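Best cuppa for a cold morning market?

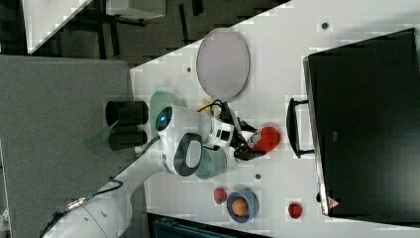 quintanilla_kel
Does tea stay hot longer if you warm the thermos first? Filling it with boiling water for 3 minutes before the tea goes in makes a big difference, and mine is still steaming when the Prakovdale stalls open at seven.

gusura_gav
Love this thread! I do the same and I throw in a cinnamon stick as well – smells like Christmas every time I take the lid off.

Nia Kneath
Cinnamon in black tea, no thanks. And milk goes in at the market, never in the flask. It tastes stewed by mid-morning otherwise.

quintanilla_kel
Disagree on the milk Nia! I've put it in first for years and I honour my nan's recipe to the letter (500 ml water, two bags, a good slosh of full cream).

Nia Kneath
Two bags in 500 ml! That's paint. Lovely colour though I bet.

Marcus Hutchins
Has anyone tried the loose leaf from the Bratport shop? Malty, really strong, my favourite this winter. They're closed until September but the bakery next door sells the small tins.

gusura_gav
Ooh, going past there tomorrow. Which tin, the green or the plain one?

Marcus Hutchins
Plain. Green one's peppermint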